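House Rules for a Bench with Two Arms on It

Filed under: Workshop tips

I've shared a workbench with a pair of robot arms since April, and they are better behaved than most of the people I have shared one with. They still need rules. Mine are taped inside the cupboard door, and readers keep asking for them, so I've typed them up with the swearing removed.

Put down a mat. A bare tabletop lets small parts skate away the moment a finger nudges them. Smooth it flat before you start and wipe it with a damp cloth when you finish. Crumbs count as parts, as far as an arm is concerned.

Give finished pieces a tray with a rim. Set it where one arm can get to the bottom without leaning on the side. Mine used to live wherever I dropped it, until Simin Nikzad drew its outline on the mat in chalk and stopped speaking to me for an afternoon.

Keep coffee off the table. Parisa Parsa has a shelf by the door for mugs, and the shelf is law.

Look at the cables before the first run. They should hang with enough slack for the arm's longest stretch and not so much that they sweep the bench like a cat's tail. I walk each arm through its full reach at slow speed and watch the loops.

Start slow. We use 17 percent speed for anything new and go up to 80 once it has done the job properly a few times. The difference between 80 and 100 is mostly noise and regret.

Hands out while the arms are live. This goes for the piece that is nearly in reach, too – that one especially. Stop the arms, take the piece, step back, start again. Sleeves rolled, lanyards off, long hair tied up.

Know where your stop button is with your eyes shut. Čestmír Paulík makes every newcomer find it that way, and he is insufferable about it, and he is right.

Write down what you changed. A pencil and a notebook will do. "Moved tray, blamed Lilibeth" is a perfectly good entry.

Leave the grippers open and the bench clear when you go home. Whoever comes in at seven will be in no mood for your leftovers.

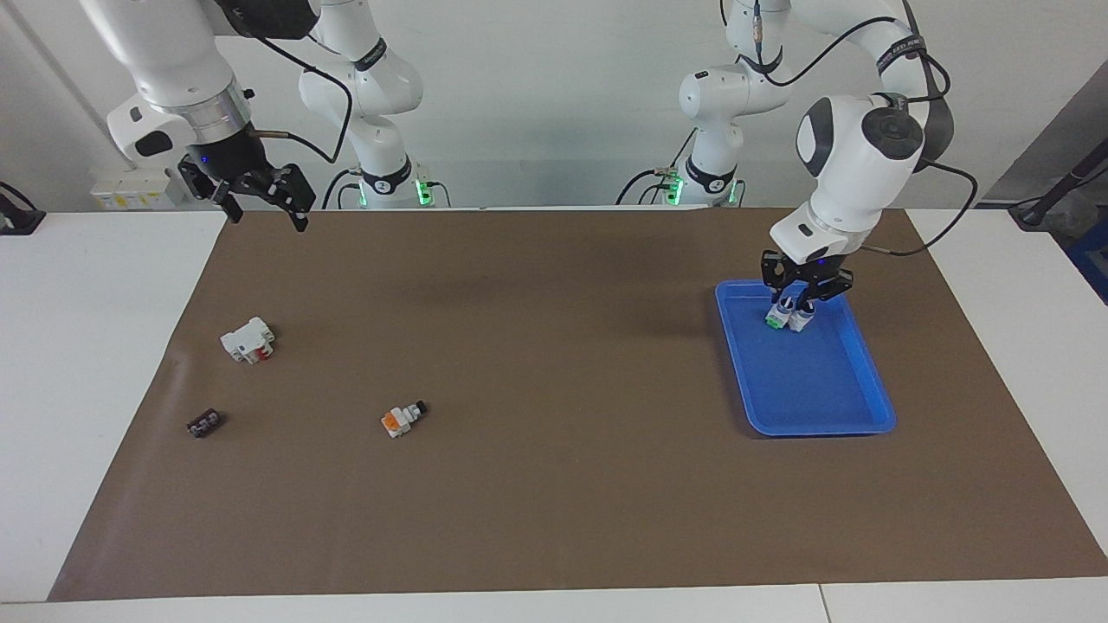 Can I skip the slow run if I only moved the tray a little?

Run it slowly anyway. A small shift is enough to put a gripper into the rim, and one slow pass costs you a couple of minutes.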